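Coman sample shelf, textile details. Updated July 12, 2023.

# Knit and Trim Details: Black Goods

The Coman shelf holds dark knit pieces kept for reference on surface, edge finish and trim. Most were bought as finished articles and some as cut lengths. They are stored by color, and the black group is the largest, with 40 entries at present. Black is also the hardest group to catalog. Stitch structure that reads clearly in gray or cream goes flat in black, and two different gauges can look the same in a small print.

This page covers the parts of a piece that the main catalog sheet leaves out: straps, cords, linings, loose fiber. The main sheet lists yarn, gauge and weight. It has one line for trim, which is too short for most of the articles in this group.

## Terms used

**Mesh** is used for any knit in which separate loops can be picked out by eye at arm's length. It makes no claim about fiber content.

**Strap** is any narrow length of textile attached to or hanging from the body of a piece. Width is not part of the definition. Cords, laces and flat bands are all filed under strap until they have been measured.

**Print** is any applied or woven-in color pattern, including patterns on labels and linings. A print that covers less than a hand's width is entered as a scrap print.

**Shed** is loose fiber on the surface, from the piece itself or from another one. The entry records color and position. Source is entered only after a fiber check.

## Strap and printed strip

Soft knits do not hold a fixed outline. When the body of a piece is bunched, the loops spread on the outside of each fold and close up on the inside, so the same fabric shows two densities. For that reason the gauge is always taken flat, and the bunched state is used only to judge drape and bulk. A fine knit that forms wide, rounded lobes has more body than one that falls into sharp creases.
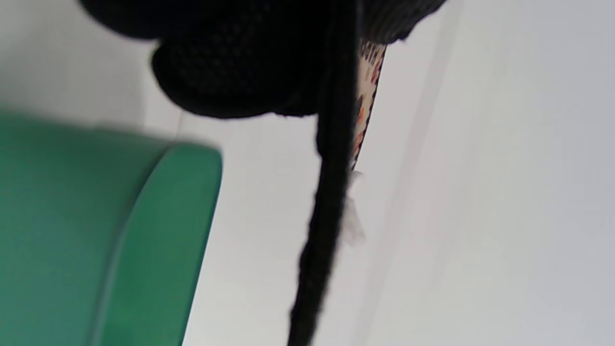 *Fine black knit with long black strap, fuzzy along the edge. Cream or beige strip with small marks in orange, red and dark brown. White shed on the right side of the strap.*

Edge fuzz on a narrow strap is graded from 0 to 3. Grade 0 is a clean edge. Grade 1 is single fibers only. Grade 2 is continuous fuzz along one side or both. Grade 3 is fuzz heavy enough to hide the structure of the strap, and at that point the width is measured between the densest parts of the edge.

White shed on black is left in place until the entry is complete. After that it is lifted with tweezers and kept in a paper fold with the sample number. Tape is not used on fuzzy straps. It pulls up the surface and moves the piece to a higher grade.

## Storage

Black pieces go in Rollitz drawers, lined with unbleached paper, 14 to a drawer. Long straps are laid straight or in one loose loop. They are not wound around the body, which leaves a mark in fine mesh. Printed scraps stay attached when they are part of the article. Loose ones go in a sleeve in the same drawer.

The drawers were relined in April. Older entries that still carry a Hunon shelf number can be found by color and then by strap type. The numbers themselves no longer match a position.

## Still to add

- Flat view of the cord group, both faces
- Fuzz grades 0 and 1, for comparison
- Lining prints on cream grounds
- Revised trim line for the main catalog sheet, 80 characters maximum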